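Griffbereit neben dem Herd

Warum der Besteckkorb auf der Arbeitsfläche wieder in Mode kommt und worauf es beim Aufstellen ankommt

In der Küche der Kochschule Witen gibt es seit Februar keine Schublade mehr für Pfannenwender. Schöpfkellen, Schneebesen und Wender stehen jetzt in hohen Behältern auf den Arbeitsflächen, je einer pro Kochplatz. Die Schublade war tief, voll und klemmte. Wer mitten im Anbraten etwas suchte, zog sie mit fettigen Fingern auf und fand zuerst den Kartoffelstampfer.

So ähnlich sieht es in vielen Haushalten aus. Kochwerkzeug sammelt sich über Jahre an, vieles davon doppelt. Der Küchenladen Gullari in Viltau bietet deshalb eine Beratung an, bei der Kunden den Inhalt ihrer Schublade mitbringen und auf einem Tisch ausbreiten. Was täglich gebraucht wird, passt meist in einen einzigen Behälter. Der Rest kommt in eine Kiste und wandert nach ein paar Monaten in den Keller oder wird verschenkt.

Beim Behälter selbst zählt vor allem der Stand. Ein langer Wender mit breitem Kopf hat seinen Schwerpunkt weit oben, und ein leichter Becher kippt, sobald zwei davon zur selben Seite lehnen. Abhilfe schafft ein Gestell aus Draht, das den Behälter umfasst und unten in eine flache Ablage ausläuft.
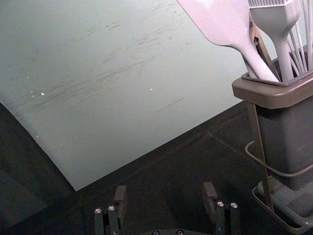
Solche Gestelle haben noch einen zweiten Vorteil: Tropft etwas an den Stielen herunter, bleibt es in der Schale und läuft nicht über die Arbeitsplatte. Ausspülen sollte man sie trotzdem einmal in der Woche, am besten zusammen mit dem Behälter. Auf dessen Boden setzt sich sonst ein klebriger Rand aus Fett und Spülwasser ab, den man von oben nicht sieht.

Der Platz will überlegt sein. Direkt neben der Kochstelle ist es bequem, aber dort landen auch die Spritzer, und Kunststoff verträgt die Hitze eines Pfannenrands schlecht. Eine Armlänge Abstand genügt. Rechtshänder stellen den Behälter nach rechts – so kreuzt der Arm beim Greifen nicht die Pfanne. Unter einem Hängeschrank sollte man vorher ausprobieren, ob sich der längste Löffel noch gerade herausziehen lässt.

Dunkle Arbeitsflächen zeigen Mehl und Krümel sofort, helle Matten und Unterlagen dagegen jeden Abrieb. In Witen wird beides nach jedem Kurs feucht abgewischt. Schlieren und matte Stellen bleiben mit der Zeit zurück, und daran stört sich dort keiner mehr.

Die kleine Werkstatt Biwott biegt Drahtgestelle auf Bestellung, auch für Behälter, die schon vorhanden sind. Im vergangenen Jahr waren es 2000 Stück, für dieses sind 3000 geplant. Wer bestellt, misst den Behälter an der breitesten Stelle und gibt zwei Millimeter zu. Bei Modellen mit ausgestelltem Rand wird unterhalb des Randes gemessen – sonst sitzt das Gestell zu locker und klappert bei jedem Griff zum Kochlöffel.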